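Comparing finger pads on hand-held grippers: a bowl test you can run on a kitchen counter
Last updated 15th August

If you are choosing between finger pads for a hand-held gripper, glossy dishes will show you the differences faster than blocks or foam cubes will. These are the steps we use for the Nistor trials. The full set takes one afternoon with two people, or longer with one.

What you need

Two hand-held grippers with the pads you want to compare
Three bowls with smooth rims, not all the same size
A thick towel or cloth
A log sheet, paper or otherwise
A small screwdriver for the finger screws

Step 1. Check the fingers

Open and close each gripper 17 times with nothing in it. Watch the tips as they meet. If one lands ahead of the other, loosen the screw, square up the pad and tighten it again. Wipe the pads with a dry cloth. Write down which pad is on which finger before you start — it is easy to lose track after the second swap.

Step 2. Lay out the bowls

Spread the cloth flat and set the bowls in a triangle, with room between them for an open jaw. Put the largest one nearest to you. Leave the rest of the counter as it normally is. We ran our first round on a bare bench back in March, and the scores did not carry over well to a real kitchen.

Step 3. Line up the approach

Hold the gripper low with the jaws open and bring it in toward the near bowl. One finger should end up inside the rim and the other outside. If you are working in pairs, the second person waits at the side until the first has cleared the cloth.

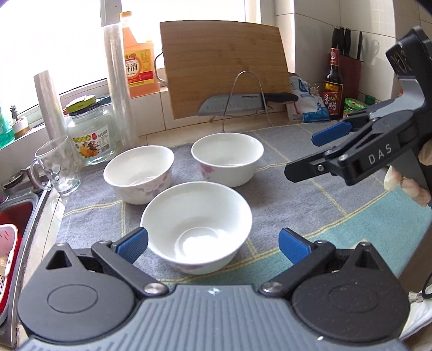
Jaws open at the near bowl, second gripper coming in from the right.

Step 4. Grip, lift, hold

Close slowly until both pads touch the wall of the bowl. Lift it a hand's width, hold for 2 seconds and set it back down. Score the lift as clean, slipped or dropped. A bowl that turns in the grip counts as slipped, even if it stays up.

Do 68 lifts per pad type, then swap pads and repeat with the same bowls in the same spots.

Step 5. Enter the results

We keep ours in Tillora, but a plain spreadsheet works. Use one row per lift, with the pad, the bowl, the score and who was holding the gripper. The Nistor log now has 3,079 rows, and the holder column has turned out to be the one we sort by most.

Common problems

Pad slides up the wall: you are gripping too close to the rim. Go lower.
Cloth bunches under the bowl: pull it flat and redo the lift.
Camera view washes out on glossy bowls: lower the exposure a little, or turn the layout so the window is off to one side.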